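The Brorley Letter: September

THE LONG WAY AROUND THE LAUNDRY

Every fall I get the same three or four notes from readers asking me to write about closets. I've put it off, mainly on the grounds that mine would not survive inspection. But the heat broke last week, I dragged the sweaters down from the shelf over the hall, and I spent an afternoon deciding what I own. So you get closets. Specifically, you get clothes, and what happens to them between the dryer and the drawer, a stretch of road on which I have lost whole weekends.

I should say where I stand. I grew up in a house where the ironing was done at night in front of the television, and where a shirt was not considered finished until it had a crease down each sleeve you could cut cheese with. I left home at 19 and have not made a crease on purpose since. My mother visited once, opened a drawer, and closed it again very gently, the way you'd close the door on somebody sleeping.

So for most of my adult life I've used what my building calls the chair system. You know the chair. Clean things go on the seat, things worn once go over the back, and things you can't make up your mind about go on the arm until they slide to the floor and are promoted to dirty. It works fine with one person and one chair. My trouble began when I bought a second chair.

Elsie Pryor, who lives two floors down and has edited this letter for nine years without once complaining about the pay (there isn't any), talked me into the big sort. Her method is to take everything out, all of it, coats included, and pile it where you have to sleep. That way you can't quit at supper. I pointed out that I'm perfectly able to sleep on a coat. She told me to start with the shirts.

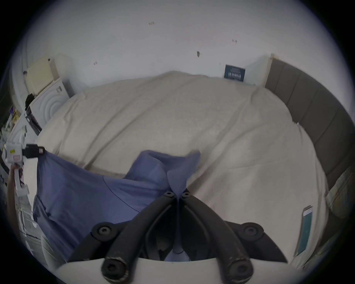 Something blue, pinched into a peak.

I counted, because Elsie said I'd lie about it otherwise. I own 142 pieces of clothing, leaving out socks and anything I'd be embarrassed to have listed. Of those I had worn 54 since last fall. The rest were in there the way people are in a waiting room, each with some private reason for hope. There was a jacket for a job I no longer have. There were pants for a waist I no longer have. There was a pair of rain boots from the Dervishi store on the corner, back when it sold boots, which I'd kept for their box. The box was empty. The boots were at my brother's.

Elsie's rules for the sort, passed along with her permission and minus some remarks:

Try it on. Holding it up against yourself in the mirror is what you do when you already know.

If it needs a button, the button goes on today or the shirt goes out today. A shirt waiting for a button will wait until you die, and then it's your children's shirt waiting for a button.

Gifts count the same as everything else. The person who gave you the vest has forgotten the vest. (I tested this by phone. My aunt had not forgotten the vest. The vest stays.)

No maybe pile. I made one anyway while she was downstairs getting coffee, and hid it behind the door, where she found it in the time it takes to hang up a coat.

The going-out bags went to the clothing table at the Fakari Street hall, which takes drop-offs from ten in the morning until they run out of floor. A few of you have asked what they really want. Whole, clean, and in season, is the answer I was given over the top of a very large bag of swimsuits. They do not want single gloves. They would like whoever leaves the single gloves to stop.

That took care of the quantity. It did nothing for the folding, where I remain a beginner.

I've tried the thing where you fold a T-shirt into a little packet and stand it on its edge in the drawer like a file card. For two days I had the drawers of a much better man. Then I pulled one out from the middle, the neighbors fell into the gap, and by the end of the week it was the chair again, only darker and harder to get at. I've tried rolling. Rolling is good for suitcases and for people who like their shirts to look as if they've been through a pasta machine. I tried a plastic folding board, borrowed from my sister, and it worked beautifully on anything the exact size of the plastic folding board.

What I've settled on is the lazy third. Lay the shirt face down, bring one side in to the middle, bring the other side over it, fold the bottom up to the collar, and walk away. It won't win anything. But I can do it while listening to the ball game, and the result sits flat and can be told from a pillowcase. Stack them no more than six deep or you'll never see the bottom one again. Sweaters get the same treatment, with the arms laid straight down the back, and they never go on hangers unless you want shoulders like a bat's.

Sheets are a different conversation. I fold the flat ones. The fitted ones I roll into a ball and put at the back behind the flat ones, and I believe this is what everybody does, including the people who make videos about it. Elsie can fold a fitted sheet into a rectangle. I've watched her do it from four feet away, with the lights on, and I still couldn't swear to how the corners went.

Blankets, at least, forgive you. In half, in half again, over the end of the bed, done. Mine come out at the first cold night and stay out until somebody mentions the tulips. 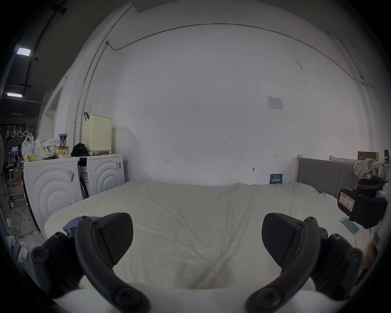

Do I need to wash summer clothes again before I put them away if they already look clean?

Wash anything you've worn, even once. Sweat and sunscreen don't show in September, but they turn yellow over a winter in a box, and moths would much sooner eat a shirt that's had somebody in it. Make sure everything is bone dry before the lid goes on.

That one came in from a reader on the Navside end of the route, who adds that her husband stores his shorts "as is" and has for years. We wish them both well.

A few more things picked up along the way, in no order I can defend. Cedar blocks stop smelling after a season or so, and a light rub with sandpaper wakes them up. Cardboard boxes are fine on a shelf and a bad idea on a basement floor. Write what's in the box on the side and not the top, as you're going to put another box on the top. Don't write "misc." I have four boxes marked "misc." and I'm afraid of them. If you store things under the bed, use something with a lid, or you'll be storing whatever else is under the bed as well.

And empty the pockets. I say this as a man who found nine dollars in a raincoat, felt rich all the way to the bakery, and then found a receipt in the same raincoat showing that I'd owed Elsie ten.

As of this writing one of the chairs has gone down to the lobby with a sign on it. I sat in it for a bit before I left it there. The other one's still in the bedroom, and apart from a sweater, a pair of corduroys, and a belt I haven't ruled on, you can see the seat.

Next month: gutters, and the reader who wants to fight me over last spring's piece on gutters. Send questions to the usual address or put them under my door. If you put them under Elsie's door she'll correct the spelling and give them back to you.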